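Skadell Household Newsletter
2021-04-26

Getting the light right at your table

A good number of letters since January have been about the same thing: sore eyes and stiff necks at the end of a day spent at a desk or kitchen table. Most of the writers had already bought a better chair. Few had looked at the lamp.

Table lighting is cheap to improve, and much of the work is moving things you already own. Start with the room itself. Sit where you normally sit, at the hour you normally work, and turn off everything but the ceiling light. Put a sheet of plain paper in front of you. If your own head and shoulders throw a shadow on it, the ceiling light is behind you and no stronger bulb up there is going to fix the problem. You either turn the table or add a lamp.

Turning the table is worth trying first. A table that sits sideways to the window usually works better than one facing it or backing onto it. Facing the window, you are looking past your work at a bright sky. With your back to it, you get your own shadow on the page and, if you use a screen, the whole window reflected in the glass. Sideways on, you can have daylight across the work for most of the day and pull a thin curtain when the sun comes straight in.

Then the lamp. Right-handed people should have it on the left and left-handed people on the right, so that the hand doesn't shade what it is doing. This matters most for writing, drawing and sewing. For typing it hardly matters at all, and you can put the lamp wherever the cord reaches.

Height is where people go wrong. A lamp set very low makes a small bright pool and leaves the rest of the table dark, and your eyes have to adjust every time you look up. Raise the head until the light covers the whole area you use, then tilt it so that you can't see the bulb from your normal seat. Check again while leaning back. Anyone who shares the table should check from the other side too, as a shade that hides the bulb from you may be pointing it straight at them.

We were asked about bulbs by several readers who still go by watts. Watts tell you how much power a bulb draws. For brightness, look for lumens on the box. An old 100 watt bulb was far too strong for most desk lamps, and many older lamps were never built to take one. The maximum is printed on a label inside the shade or on the socket. If the label is gone, use a low-power LED and leave it there.

Color is the other thing on the box. Bulbs marked "warm white" give a yellowish light that is pleasant in the evening. "Cool white" and "daylight" bulbs are bluer and make it easier to tell navy thread from black. Our own preference is warm for reading and daylight for handwork, and if you do both at one table it makes sense to have 2 lamps. Don't put one of each on at the same time unless you like the look of it. Most people find the mix distracting.

The tabletop plays a bigger part than you might expect. A glossy finish acts like a poor mirror and sends the lamp right back into your face. Dark, shiny wood is the worst for this, and glass is nearly as bad. A desk pad or a piece of felt takes care of it. Strong patterns cause a different kind of trouble. Veins, flecks and swirls look fine with a bowl of fruit on them, but pins, beads and small screws can be hard to find, and a plain mat in a pale color makes them easy to pick out again.
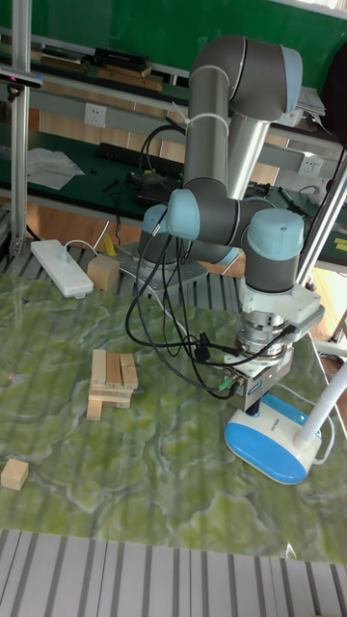
Cords need a little thought once the lamp has found its place. Run the cord off the back of the table and down a leg, held with a couple of loose ties, so that a knee or a dog can't pull the lamp over. Don't run it under a rug. If the plug is hot to the touch after an hour, stop using that outlet and have it looked at. A warm plug on an old extension cord usually means the cord is worn out, and a replacement costs less than lunch.

Clamp lamps free up a lot of room on a small table. Before you buy one, measure the thickness of the top and check whether there is a rail or apron underneath that gets in the way. Put a scrap of cardboard or cork between the clamp and the finish. On a folding table, clamp near a leg – the middle of the long edge will bounce every time you erase something.

Dust is the last item and the one we forget ourselves. A shade and bulb that haven't been wiped all winter give noticeably less light. Unplug the lamp, let it cool, and go over both with a dry cloth. Reflectors inside metal shades can take a damp cloth with a drop of dish soap, as long as they are fully dry before the plug goes back in.

Readers near the Bowen store can pick up the free lighting leaflet at the front desk. It covers reading chairs and sewing corners as well as tables, and has a page on choosing bulbs for older eyes, which generally need more light than they used to. The Gaser store has run out of copies and expects more shortly.

The Zornska repair table is also taking lamps again. Bring the lamp with its bulb and, if you have it, the shade. They can replace cords, plugs and most switches while you wait. They don't take touch-sensitive lamps or anything with a cracked socket.

Next issue we turn to window screens, including how to patch a small tear without taking the screen out. If you have a method that has lasted more than one summer, write to us at the usual address and tell us what kind of mesh you used it on.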